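Counting on the stairs

May 3, 2025

My daughter started nursery in April and I have been learning how small children are taught to count. I thought I knew. You say one, two, three, and they say it back, and after a while they can do it. Her key worker, Bahman Vahidi, put me right on the second morning.

What she could do, he said, was recite. She could get to twelve without a mistake, and I was quite proud of that, but if you put five buttons in front of her and asked how many there were she would run her finger over them and say eight. The words and the buttons weren't joined up. He said this is normal at three and the fix is a lot of slow touching and moving of things.

So we've been doing that at home. The stairs were the first thing. We have thirteen, and we say one number for each step, both feet on it before we say the next. It takes ages. Going down is slower than going up. If she skips a number we carry on to the top and do it again later, as he told me not to stop her in the middle.

After the stairs we moved on to laying the table. I ask her for three spoons and wait. To begin with she brought the whole handful from the drawer. Now she brings them one at a time, saying the number as she puts each one down, and she gets it right more often than not up to four. Five is still a bit of a lottery.
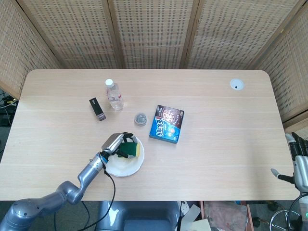 The other thing I hadn't understood is the last number. When a child has counted four spoons and you ask "so how many are there?", they will often start again from one. They don't yet know that the last word they said is the answer. I had been taking this as her not listening. Now I say it for her, "four, there are four spoons", and leave it there.

I bought a counting set as well, a Kadov one, with 51 pieces in a tub. I wouldn't bother. She likes tipping it out and she likes putting the lid on, and in between she sorts them by colour, which I'm told is useful but isn't what I paid for. Dried pasta does the same job. The library in Dranside lends out story sacks with a number book and a few props in each, and those have been much better. We had the one with the ducks for three weeks and I had to renew it.

She has also become interested in very big numbers. Everything is 1000 now. She has 1000 socks and there were 1000 dogs in the park. I asked Bahman if I should correct this and he said no, she knows it means a lot and that's a good start. Last night she told her grandad she was 400, and he said he was 202, and she thought about it and told him he could go first on the stairs.

We did them twice, up and down. She missed out seven both times. I'm going to try hopscotch next if it stays dry, with chalk on the path by the back door, and I want to see whether jumping on the seven makes any difference. If anyone has a good number song that isn't the one about the monkeys, please leave it in the comments.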